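Brirby Paired Hand-Held Gripper Kit

Two-hand demonstration set with cube markers
Manufactured by Grelska. Supplied and supported by Kiiskinen.
Page revised April 27, 2020

Overview

The Brirby kit is a matched pair of hand-held grippers for recording manual tasks that will later be used to train or program robot arms. The operator holds one gripper in each hand and carries out the task at an ordinary table. No robot arm is required during recording, and the room does not need to be cleared or fenced.

The kit is intended for laboratories, training departments and integrators who need two-handed demonstrations of everyday work: setting out items on a table, opening and filling small containers, folding, sorting and handing objects from one side to the other. It is not intended for lifting heavy loads or for use with sharp, hot or pressurized objects.

What the kit contains

One left gripper and one right gripper, with fingers fitted
One cube marker for each gripper, mounted behind the fingers
One camera for each gripper
One head-worn camera with adjustable strap
One set of replacement finger pads
Cables, power supply and transport case
Printed setup guide and 36 calibration cards

Replacement pads, cables and cubes may be ordered separately. Customers who already own an earlier Grelska pair may order the cube markers as an upgrade, provided that the gripper housings are undamaged.

Recording at the table

Work may be performed standing or seated. The cameras on the grippers record the fingers and whatever lies beyond them, while the head camera records both hands and the table surface together. The printed pattern on each cube allows the position of the gripper to be calculated after the session. 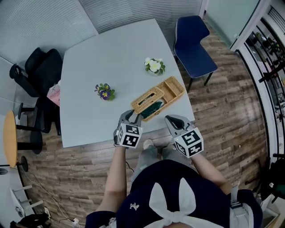
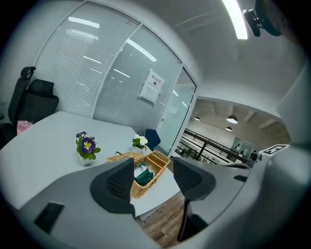

Tabletop work with two potted plants and a wicker container.

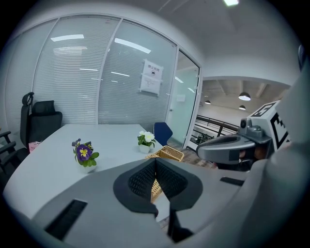
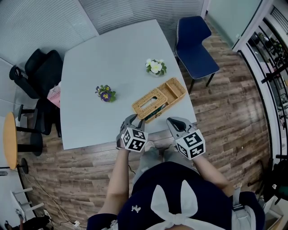 Hulinthorpe has used two of the kits since November and reports that new operators were recording usable tabletop work within their first hour. The training unit there would have preferred a longer head camera cable, and it asks that the setup guide say more about glass walls, as reflections from ceiling lights had to be dealt with before the cubes were tracked reliably in one of its rooms. It also notes that seated operators tend to let their elbows drop below the table edge, and that a reminder at the start of each session was enough to correct this. Its overall judgment is favorable, and a third kit is on order.

Kiiskinen has added a page on reflective surfaces to the current setup guide. Existing customers may request the revised guide at no charge. A longer head camera cable is available as an accessory.

Room and table requirements

The table should be stable and have a matte surface where possible. Lighting should be even. Blinds should be closed if direct sunlight reaches the table, and any cube that is dusty or scratched should be cleaned or replaced before recording begins. Power cables should be routed away from the operator's feet.

Objects may be chosen freely within the working limits of the fingers. Soft, flexible and irregular objects are suitable. Very thin sheets lying flat on a hard surface are difficult to pick up and should be raised slightly at one edge.

Working limits

Session length: up to 7 hours of recording per day for each kit
Finger pads: inspect after every 200 recordings and replace when the surface is worn smooth
Operators: one per kit
Environment: indoor use only, dry conditions

Operators should rest their hands between recordings. Kiiskinen recommends that supervisors alternate operators on longer projects and keep a written record of pad changes.

Care and cleaning

Wipe the housings with a soft, dry cloth. Do not use solvents on the pads or on the printed faces of the cubes. Camera lenses should be cleaned with a lens cloth only. After any drop or hard knock, repeat the calibration procedure in full, even if no damage can be seen.

Price and ordering

The Brirby kit is offered at $1,419, excluding shipping and applicable taxes. The price includes remote setup assistance for one room. On-site training for operators is quoted separately.

Orders are accepted from institutions and registered businesses. Please state the delivery address, the number of kits required and whether the longer head camera cable is to be included. Kits returned for inspection must be packed in the original transport case with both grippers, both cubes and all cables.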